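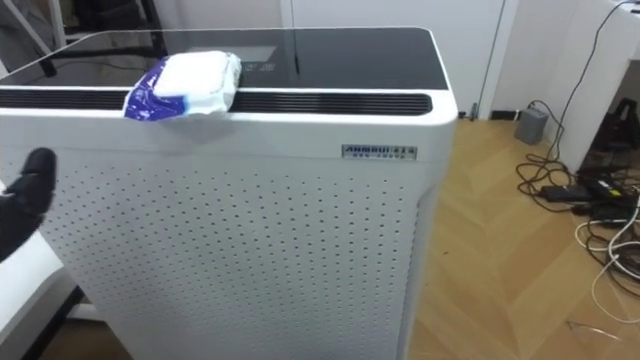
Drarkside lending shop doubles its hours after a record spring

You can now borrow a carpet cleaner in Drarkside at eight in the evening, and plenty of people already have. Skillomell, the lending shop on the ground floor of the old Grondesitz mill, has moved from three days a week to six, and the first late opening on Wednesday had a line down the stairs before the lights were fully up.

The numbers behind the change are great news for anyone who loves this place. The shop made 1,261 loans in all of last year. By the end of April this year it had already made 2,153, and the sewing machines are booked into the summer.

"I thought we'd get a little bump when the weather warmed up," said Chanida Sombatkul, who runs the shop. "Then I came in one morning and there were 16 reservations for the same pressure washer. We bought a second one that afternoon."

Skillomell works like a library. Members pay a small yearly fee, pick something from the shelves or the online catalog, and keep it for a week, or for a month if it's a big piece meant for a home office or a bedroom. There are tents, drills, cribs, cake pans in the shape of every number from zero to nine, air purifiers for allergy season, folding tables, a projector, and a very popular ice cream maker. If you aren't sure how something works, someone at the counter will show you before you carry it out.

The month-long loans are the part that has really taken off. They started last fall with a handful of items, mostly for people recovering from surgery or hosting family, and word got around among folks who work from home. Illia Sirko borrowed a height-adjustable desk through the plan while he was deciding whether to buy one.

"I'd been going back and forth on it for a year," he said. "I used it for four weeks, and I liked standing in the mornings and hated it after lunch. So now I know! I ended up buying a used one from a neighbor." 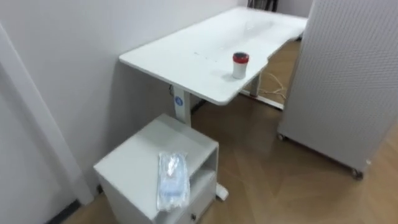

Stories like his are common at the counter. Syafiqah Raju joined for a single weekend with a tile cutter and has since borrowed a bread machine, two kayaks and a karaoke set. She said she and her sister now check the catalog on Sunday nights just to see what's new.

The longer hours come with more floor space. Skillomell has taken over the unit next door, which used to belong to the bike shop Tăng before it moved to bigger premises across the river. The wall between the two came down in March, and the new half has wide shelves for camping gear, a corner for trying things out, and a repair bench with proper lighting – a big step up from the kitchen counter where everything got fixed until now.

Adoración Requena, who handles the repairs, is thrilled with it. She keeps a list of every lamp, mixer and vacuum that has gone back on the shelf instead of into the trash, and she is getting close to 500. A blender with a cracked base was waiting for her when we stopped by, and she was already hunting through a drawer for the right screws.

There are a few changes for members to know. Returns can be dropped off until nine on weekdays, and large items need to be booked for pickup so there's a cart free. Things should come back clean, with all their parts and cords in the bag they went out in. Late fees stay the same.

Beginner sessions are also back, with Nesma Farouk teaching sewing on the shop's own machines. The first group will be making tote bags, and bringing your own fabric is welcome. Places can be reserved at the counter or through the catalog, and members' kids over ten can come along for free.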